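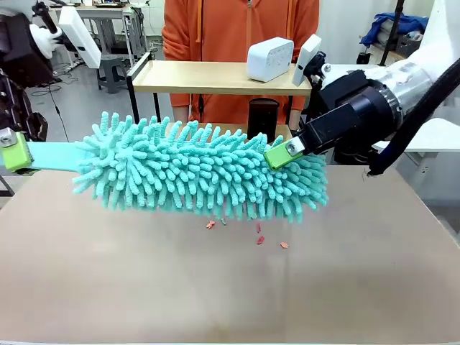 Chenille dusters: do they pick anything up or just push it around?

4 min read

gritandbear
Looking for opinions from people who have owned one of these for longer than a week. I mean the microfiber dusters with the fat fingers all over the head, the ones that look like a caterpillar on a stick. My sister-in-law swears by hers. I bought a teal one at the Brusham outlet and so far I'm not sold.

On a bookshelf with a thin layer of dust, fine. It comes away gray and the shelf looks better. But my problem is the big table in the craft room, which always has bits on it. Snipped felt, crumbs of eraser, chips of dried paint. The package says "grabs and holds". Holds what? I swept it over the table and most of the bits just moved six inches to the left.

ledgeandsill
You're asking a duster to be a broom. Those fingers are for dust. Anything you can see the color of from across the room needs a brush and a pan, or your hand.

marzipan_attic
Disagree with ledgeandsill. Mine picks up thread ends and pet hair all day long. Fuzzy stuff catches in the loops. Hard little pieces don't, I'll give you that. Lay the head down flat on its long side and drag slow toward you. If you flick it, you're just launching crumbs.

gritandbear
I dragged slow. I got a neat line of crumbs at the edge of the table, which I then picked up with my fingers. So what did the duster do for me?

marzipan_attic
It made the line!

ledgeandsill
An old birthday card makes the line too, and it's free.

Drurnholm_Dan
I cleaned offices for 8 years and we went through a pile of these. Vasilakis was the brand the company bought, and I couldn't tell it from the cheap ones after the first wash. What I can tell you is that the handle matters more than the head. A flat handle is good for getting on top of cabinets and behind radiators because it slides in. A round one rolls in your hand. Nobody talks about that in reviews, they all talk about how fluffy it is.

For a table I would never reach for one. Damp cloth, fold it, wipe toward the edge, done.

polly_wants_a_mop
Damp cloth on dried paint chips? Enjoy your smears. Dry first, then damp.

Drurnholm_Dan
Dried paint is dried paint. It isn't going to smear. Chalk will, if you have chalk.

gritandbear
There is chalk, unfortunately.

polly_wants_a_mop
Told you.

ninetypercentlint
Has anyone looked at what these packages claim? Mine says 400 washes. I have had it since last November and it's been through the machine maybe a dozen times, and the fingers on one side are already flat. I don't believe a single person has ever washed a duster 400 times. Who would be checking?

marzipan_attic
Did you put it in the dryer or use softener? Softener ruins microfiber. So does high heat.

ninetypercentlint
No softener. Dryer on low, once. If one trip on low kills it then it's a bad duster – I'm not taking the blame for that.

ledgeandsill
Same flat patch on mine, and I air dry. I think it's just from hanging against the closet wall.

gritandbear
OK, so what I'm hearing is: good for shelves, blinds and cobwebs, not good for bits, don't believe the label. I'll keep it for the blinds and go back to the bench brush for the table. If somebody has one that truly lifts crumbs I'd like to see it done on a table that hasn't been wiped first.

Drurnholm_Dan
Bench brush was the right answer from the start.

marzipan_attic
Still think you gave up early. Try it on the blinds and report back.

Comments

vumville_reader
Read all this while holding mine. Shook it out over the porch and a whole sequin fell out, so it does hold something.

tackcloth
Sequins are flat and light. Try it with rice.

hallway_runner
What size is the head on the Brusham one? I need it to fit between stair spindles and the listing doesn't say.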